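New preprint day!! Our paper on teaching two arms to share a job is finally out, and I've been waiting months to talk about it. Thread for anyone who likes robots, cloth, or watching a policy change its mind. 1/13

The short version: we train a two-arm policy from human demos, same as everyone. Then, before it moves, we ask it for a handful of possible next moves and check how much they disagree. If they disagree a lot, it slows down and looks again. We call the method Plendari. 2/13

Why bother? Two arms fail in a very particular way. Each one has a perfectly decent plan and the two plans don't fit together. Left wants to lift, right wants to pull, and your cloth is suddenly a tug of war. I have watched so many tugs of war. 3/13

The usual fix is more demos. We had 2000 from an earlier project and the baseline trained on all of them still got stuck on these moments. So Fabian Berchtold (first author, go congratulate him!) started plotting where in an episode it got stuck. 4/13

And the plot was lovely. The trouble sits in tiny windows, mostly right before first contact and right before a handover. Everywhere else the policy is sure of itself and usually right. You could see it by eye on the very first chart he pasted into our chat. 5/13

So we stopped collecting full episodes and collected short ones that begin inside those windows. 700 clips, most of them a few seconds long. Rahel Ammann built the tool that resets the arms to a saved pose so you can start from the awkward bit right away. It's called Gilline and I would marry it. 6/13

Result I'm happiest about: 700 short clips plus the slow-down check beat the 2000 full demos on all 4 of our task families. The gap is small on the easy one (pick and place, no surprise there) and big on anything where something soft touches something stiff. 7/13

Soft plus stiff is the part I'd love people to poke at. Cloth hides edges. The policy has to guess where a stick or a rim continues under the fabric, and its guesses spread out like a fan. You can watch the disagreement score climb as a gripper gets near, then drop once it commits. Gorgeous little curve, Figure 5 in the paper. 8/13

Things that did not work, because I always want these in other people's threads: averaging the guesses (you get a mushy move halfway between two good ones), one shared score for both arms (hides which arm is confused), and a fixed threshold. The threshold has to follow the task phase. That one cost us most of July. 9/13

Our test set for the soft/stiff family is on paper-covered tabletops with very plain props. We tried busier ones early on and couldn't tell whether the policy was confused by the task or by the clutter. Plain props made the scores readable. 10/13
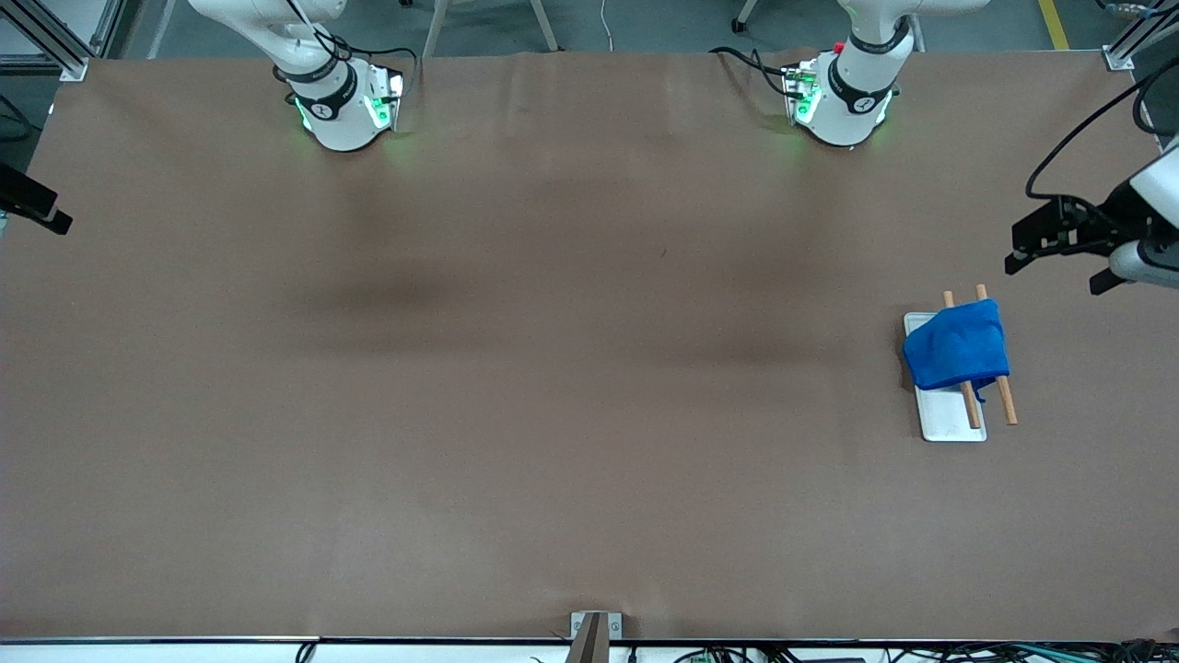 Two arms, one tray, blue cloth, two wooden sticks. Our soft/stiff setup. 11/13

Limits, and there are real ones. The check adds almost 245 milliseconds whenever it fires, fine for cloth and terrible for anything you need to catch. We only tested on one kind of arm. And if every guess is wrong in the same way, the score stays low and the robot is confidently silly. We have a section on that with clips, please read it before you get too excited! 12/13

Code, the 700 clips and the reset tool are all going up with the paper. Huge thanks to the Skustport folks for lending us compute when ours was down, and to Rahel and Fabian for putting up with my "one more ablation" messages at 11 pm. If you try this on a different pair of arms, please tell me what your curve looks like — even if it's ugly. Especially the handover part, I have a hunch about that and too few data points. 13/13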